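Section 5: Setting up the Guardian boundary

The Zastton play system shows a boundary around the area where it is safe to move. You draw this boundary once for each room. The headset stores up to 12 rooms and picks the right one when you put it on. If it does not recognize the room, it asks you to draw a new boundary.

Before you start

Charge the headset until the side light turns green. Move chairs, low tables, rugs with loose edges and anything hanging at head height. Turn on the room lights. The tracking does not work well in dim rooms or in direct sun.

You need a clear floor area of at least 2 meters by 2 meters. For seated use, a clear arm's length on every side is enough.

Caution: Do not set up next to stairs, a balcony door or an open window. The boundary is a visual aid and will not stop you from walking through it.

Drawing the boundary

1. Stand in the middle of the clear area and put on the headset. Tighten the rear dial until it sits firmly without pressing on your cheeks.

2. Open Settings, then Room, then New Boundary. The view changes to a gray picture of your surroundings.

3. Look down. A grid appears at floor level. If the grid floats above the floor or sinks below it, crouch and touch the floor with one hand, then select Confirm.

4. Point at the floor and trace a line around the clear area. Keep the line an arm's length away from walls and furniture. The line turns solid when both ends meet.

5. Select Save and type a name for the room.

Note: If you make a mistake, select Redraw. You do not need to repeat the floor step.

Checking hand tracking

Hand tracking is off when the system ships. To turn it on, open Settings, then Input, then Hands. Take off gloves and large rings. Hold both hands up in front of you with your fingers apart until the two outlines fill in. If one outline stays empty, lower that hand and raise it again.

Keep other people outside the boundary while you play. The headset may mistake a second pair of hands for yours.

If the boundary keeps disappearing

Wipe the outer lenses with the dry cloth from the box. Large mirrors and bare walls can also confuse the tracking. Cover the mirror, or put a poster or two on the wall, and draw the boundary again. If the message "Room lost" comes back, restart the headset by holding the power button until the light goes out. 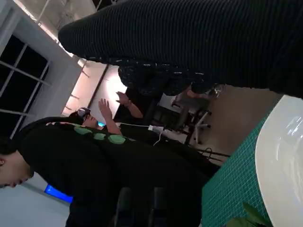
Rooms you no longer use can be deleted from the same menu. Open Settings, then Room, select the name and choose Remove. Deleting a room does not affect your saved games.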